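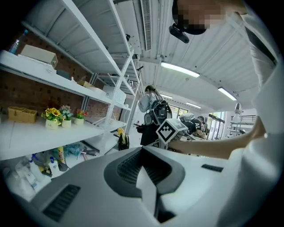
Category: Data Collection > Hand-held gripper > Pose tracking
Status: Resolved, kept open for comments
Print this ticket | E-mail this ticket

Ticket opened by Ghazal Bakhtiari
Subject: Gripper trajectory jumps when the operator's arm is close to the marker cube

Good morning. I work on the shelf-tidying study in the Hilska project. We record people who use the hand-held gripper to take and put back household things on a metal shelf, and afterwards we train a policy from these recordings. For the method we need the position of the gripper at every moment. We get it from two sources: the camera on the gripper itself, and the marker cube on top of it, which is seen by the room cameras.

The problem is the following. In the last set of 174 demonstrations, 37 have a jump in the trajectory. The gripper seems to move by the length of a hand and come back at once. If I play the video of the gripper camera, the motion is smooth, so I believe the jump is only in the estimate and not in the real movement.

What I tried already:
- restarted the Altel recorder, no change
- calibrated the room cameras again, no change
- replaced the printed marker faces with new ones, no change
- recorded with the ceiling lights switched off, and the result was worse

I attach the log of one bad demonstration. Please tell me what else I should look at.

Reply from Terence Mottram
Thanks, that is a clear report. Two questions. Do the jumps happen at any particular part of the task? And is the same operator in all 37?

Reply from Ghazal Bakhtiari
I checked all of them one by one. There are three operators, so it is not one person. The jumps are mostly in the moment when the operator leans over the gripper and reaches across with the free arm, for example to steady a flower pot or to hold the lid of the basket. In this posture the forearm is very near to the cube. I had not considered it before, because in the gripper camera the cube stays well visible. But the room cameras look from another side, of course.

Reply from Terence Mottram
Then I suspect occlusion. When a room camera sees only one face of the cube, and at a steep angle, there are two possible orientations which fit the image almost equally well. The solver takes one, then the other. Could you run the Shokri checker on a bad file and send me the column "faces"? If it drops to 1 just before the jump, we have our answer.

Reply from Ghazal Bakhtiari
I did it for 11 files. In ten of them the value goes from 2 to 1 directly before the jump. In the last one it stays at 2, but the reprojection error is high. I will look at this one separately.

Comment from Albertina Salgado
I join the discussion from the training side. Please do not delete these demonstrations! The reaching posture is exactly the part that we are missing in the data. If we throw away every recording where the person uses the second arm, the policy will learn only from easy cases, and our result in the paper will look better than it is.

Reply from Terence Mottram
Agreed. I propose this, in the following order:

1. In the Avier tracking node, set the minimum number of visible faces to 2. With one face, the cube pose is marked as invalid.
2. Fill the invalid part with the visual odometry from the gripper camera, aligned at both ends.
3. Limit the filled part to 400 ms. If the gap is longer, the demonstration is flagged for review by a person.

Step 2 depends on the gripper camera seeing enough fixed structure. Does it, in your room?

Reply from Ghazal Bakhtiari
I think yes. There is the red brick wall, the edges of the shelves and the cross-braces, and the lamps on the ceiling. All of this does not move during a recording. My worry is about people. Sometimes a second person is standing in the middle of the view, and the arm of the operator takes a part of it too. I can mask the people before the odometry is computed, if you think it is worth the time.

Reply from Terence Mottram
Worth it, yes. Mask the arm as well, and the body of the gripper. The gripper moves together with its camera, so any feature found on it tells the odometry that nothing is moving. I would also mask the cube for the same reason.

Reply from Ghazal Bakhtiari
Here are the results after the change. From the 37 files, 31 are now without a jump. Four have a gap longer than 400 ms and were flagged. Two still jump.

I found the cause for these two and for the strange file from before. The time stamps of one room camera were late, so a correct face was combined with an old one. It is a different fault from the occlusion and I opened a separate ticket for it.

Without the masks I got only 22 good files, so the masking was not wasted work.

Comment from Albertina Salgado
Very good. Can we have the filled parts marked in the data? I would like to train once with them and once without, to see the difference on the shelf task.

Reply from Ghazal Bakhtiari
Yes, there is now a column "source" with the values "cube" or "odom" for every sample. Tahmineh Sharifi has reviewed the four flagged files. She accepted one and rejected three. In the rejected ones the arm covers the cube for too long, and at the same time the camera is turned quickly, so I agree with her decision.

Comment from Abla Sfeir
A question for the October recordings: should we ask the operators to keep the free arm away from the cube?

Reply from Ghazal Bakhtiari
I would prefer not. They should move as they normally do. But I will put one more room camera on the side of the windows - from there the second face should be visible even when somebody is leaning over. I will write here after the first test with it.

Contact the lab help desk | Copyright Hilska project | Back to top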